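**Re: [bodbridge-alumni] reading group in October?**

On 24/07/2023, Géza Magyar wrote:

> Is anyone up for restarting the philosophy reading group? I could do evenings. Also, does the department still let former students use the seminar room, or did that stop when Marlene retired?

Hi Géza, yes please, count me in! I asked at the office and we can still have room 414, as long as one current student signs for the key (Bianka Deák has said she will, bless her).

I'd love to start with something short this time. Last time we took on 200 pages of Hegel and by week 3 it was just me and Hauke, arguing over one footnote.

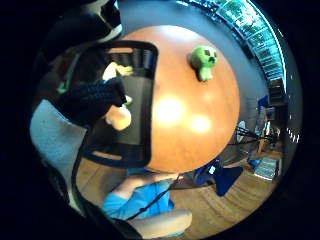
So maybe a couple of essays on personal identity? Theerawat has a reading list left over from the second-year course and he's happy to scan it. Seven o'clock suits me, but I can't do Thursdays until my choir finishes.

Does anybody have a current email for Marlene Strobel? The one I've got bounces, and I think she'd like to come.

Kuhlmann (the bakery, still open!) for cake beforehand?

Theerawat, can you send the list round when you get a minute?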